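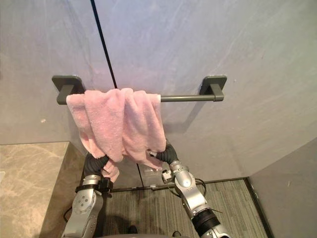 Handtuch auf der Stange: Faltung und Aufhängung im Gästebad

Forum Hauswirtschaft > Wäsche und Textilien

Palline
Beiträge: 60
Sehr geehrte Mitglieder,
für die Gästebäder unseres Hauses wird derzeit die Arbeitsanweisung überarbeitet. Es betrifft Frottiertücher auf einer Wandstange mit zwei Haltern. Bislang ist nicht geregelt, ob das Tuch mittig hängen muss oder ob ein Teil der Stange frei bleiben darf. Auf der Stange mit dem rosa Tuch ist die rechte Seite frei, und der Stoff liegt ungleichmäßig in Falten. Um Stellungnahme wird gebeten.

Korum
Nach hiesiger Regelung ist das Tuch der Länge nach zu falten und mittig aufzuhängen, Kante auf Kante. Eine geraffte Stoffmasse unterhalb der Stange wäre bei der Abnahme zu beanstanden. Herabhängende Ecken ebenso.

Brilledero
Dem kann ich nur teilweise zustimmen. Die freie Seite halte ich für zweckmäßig, dort findet ein Gästetuch Platz. Zu beanstanden ist allein die Raffung. Frottier trocknet in dicken Lagen erheblich langsamer, bei uns gilt daher: höchstens 2 Lagen je Seite.

Palline
Vielen Dank. Zur Faltung noch eine Ergänzung. Bei hochflorigem Frottier tragen die Falten stark auf, die Schlingen stehen am Bug deutlich ab. 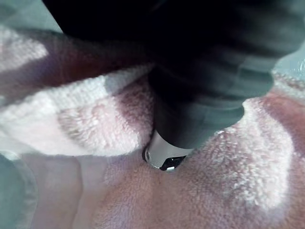
Ein Glattstreichen von Hand hilft nach unserer Erfahrung nur begrenzt. Wir verwenden Tücher aus 100 % Baumwolle, gewaschen bei 60 Grad.

Sachdeva
Weichspüler bitte weglassen und die Tücher vor dem Aufhängen kräftig ausschlagen.

Korum
Die mittige Aufhängung bleibt aus meiner Sicht verbindlich. Für Gästetücher ist ein gesonderter Haken vorzusehen.

Brilledero
In Bestandsbädern ist das Bohren häufig nicht zulässig. Ich bleibe bei meiner Auffassung.

Palline
Der Entwurf wird beide Varianten enthalten und ab Februar erprobt.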